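Seltdale Demonstration Set

The Seltdale Demonstration Set is a collection of recorded manipulation tasks used to train robot arms in household and office work. It was started by Vasanthi Poduval and Bernadette Tanguy at the Krishnan Laboratory and is maintained jointly with the engineering firm Balex. The set is best known for its desk-tidying portion, in which small items are picked up from a tabletop and put away.

Collection method

Each example, called an episode, is produced by a human operator who guides the arm through a task from start to finish. The arm's joint positions, the opening of the gripper and the view from a camera at the wrist are stored together, so that a learning system can later relate what was seen to what was done. Episodes last no more than 50 seconds. An operator who misses a grasp is told to correct it and continue - the recovery is kept as part of the record.

Desk episodes are collected in furnished rooms with ordinary household lighting. Pens are the most frequent target. They are thin, they roll, and their direction on the table decides how the wrist must turn before the fingers close. Glossy tabletops are included on purpose, as reflections were a common source of error in models trained only on matte surfaces.
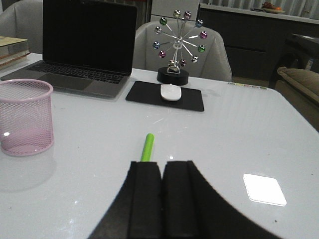 Objects that play no part in the task are left in place during recording. Bushra Yousafzai, who wrote the collection guide, argued that a model trained on bare tables learns to depend on their bareness. Under her rules the surrounding items are rearranged after every 12 episodes, and the starting position of the target is changed each time.

Review and labeling

Every episode is watched by a second person before release. Reviewers mark the moment of contact, the moment of release and any failed attempt between them. A short written instruction is then attached, such as "put the pen in the cup." The first release, issued in July, held 900 episodes recorded by 30 operators.

Reception

Amparo Carrasco used the set to train Vuvard, a control program for two-fingered grippers, and reported that the recovery segments were its most useful part. Welington Xavier has criticized the narrow range of rooms and the small number of left-handed operators. Later additions cover kitchen counters and shelves - the desk portion has been left unchanged to allow comparison between models.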